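Startseite > Blog > An Bord > Saisonende

September, geschrieben von der Bordfrau

So, das Boot liegt wieder fest an seinem Platz in Skostthorpe, und ich sitze mit einem großen Becher Tee am Küchentisch und versuche, den Sommer irgendwie zu sortieren. Es war unsere erste ganze Saison mit der Flerum, und ich hatte ja versprochen, ehrlich zu berichten, wie sich so ein gebrauchter Kajütkreuzer im Alltag schlägt. Einige von euch haben schon nachgefragt (ja, ich hab die Mails gelesen, nein, ich hab nicht alle beantwortet, tut mir leid!).

Fangen wir mit dem Motor an, da wollen ja immer alle was wissen. Der Diesel hat 320 Stunden auf der Uhr und springt morgens an, als wäre nichts. Beim Vorbesitzer stand er wohl länger, deshalb haben wir im Frühjahr Impeller, Keilriemen und beide Filter getauscht, und seitdem läuft das Ding. Im Kanal fahren wir meistens 8 Knoten, das ist für uns eine schöne Geschwindigkeit. Man kann sich unterhalten, der Kaffee bleibt in der Tasse, und die Heckwelle ärgert die Angler nicht allzu sehr. Mehr geht natürlich, aber dann hört man dem Tank beim Leerwerden zu, und an der Tankstelle in Henao haben sie die Preise diesmal auch nicht gerade verschenkt.

Apropos Henao: Die Ecke kann ich euch wirklich empfehlen! Der Stadthafen ist klein und etwas eng, bei Seitenwind muss man schon wissen, was man tut, aber dafür liegt man direkt vor dem Fischladen. Wir wollten eine Nacht bleiben und sind am Ende bis Montag geblieben. Duschen sauber, Strom am Steg, Brötchen um sieben. Nur die Klampen am Gästesteg sind für unsere Leinen viel zu klein, da hab ich ganz schön geflucht. Nehmt dünnere Festmacher mit, wenn ihr welche habt.
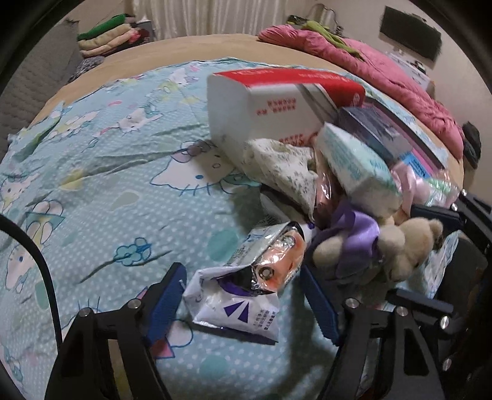
Zur Vorderkabine kamen die meisten Fragen, also gut. Die Koje im Bug ist das schönste am ganzen Boot und gleichzeitig das, was mich am meisten Nerven gekostet hat. Die alten Polster waren durchgelegen und rochen nach zwanzig Jahren Bilge, die mussten raus. Neue Schaumstoffzuschnitte in dieser komischen V-Form kosten ein Vermögen, wenn man sie beim Bootsausstatter bestellt, und bei uns kamen am Ende 300 Euro beim Polsterer raus, mit Bezug. Das finde ich völlig in Ordnung. Für die Bettwäsche braucht man dagegen gar nichts Maritimes mit Ankern und Rettungsringen drauf, das Zeug ist überteuert und hat immer die falschen Maße. So ein hellblaues Laken mit weißen Pünktchen und Comic-Katzen mit Schleifchen tut es genauso, das darf auch ruhig Falten werfen, und in einer dunklen Kajüte bin ich über jede freundliche Farbe froh. Zusammengeknüllte Knabbertüten haben in der Koje bei mir allerdings Hausverbot, Krümel kriegt man aus diesem Spitz vorne nie wieder raus!

Weniger schön war die Sache mit der Luke über der Koje. Beim ersten richtigen Gewitter hat sie getropft, natürlich nachts und natürlich genau auf mein Kopfkissen. Wir haben die Dichtung rausgepult und neu eingeklebt, mit der Dichtmasse von Dratent, die mir am Steg empfohlen wurde. Die zieht schnell an, man muss also zügig arbeiten und vorher wirklich alles abkleben. Hab ich beim ersten Mal nicht gemacht, deshalb hat das Deck jetzt eine schwarze Schliere, die man vom Steg aus gut sieht. Dafür ist die Luke dicht, bisher jedenfalls. Zwei Regenwochenenden hat sie schon geschafft.

Was noch auf der Liste steht: Die Landstromdose wackelt, die Toilettenpumpe macht Geräusche, die ich nicht deuten möchte, und das Bimini hat an der Naht einen Riss, den ich im Winter nähen will. Und dann das Antifouling, das verschieben wir jetzt aufs Frühjahr, im Herbst haben wir schlicht keine Lust mehr, unter dem Rumpf zu liegen. Der Krantermin steht schon, ich muss nur noch den Zettel im Hafenbüro abgeben. Unser Liegeplatz hat übrigens die Nummer 2046, falls mal jemand von euch vorbeikommt und klopfen möchte. Kaffee gibt es eigentlich immer, Kuchen nur, wenn ich vorher Bescheid weiß.

Nächstes Mal schreibe ich was zum Einwintern, vor allem zum Kühlkreislauf, da hatten etliche von euch Fragen. Wenn jemand einen guten Trick hat, wie man den Frostschutz ohne Sauerei in den Seewasserfilter bekommt, schreibt es mir bitte in die Kommentare, ich hab bisher jedes Mal nasse Socken gehabt.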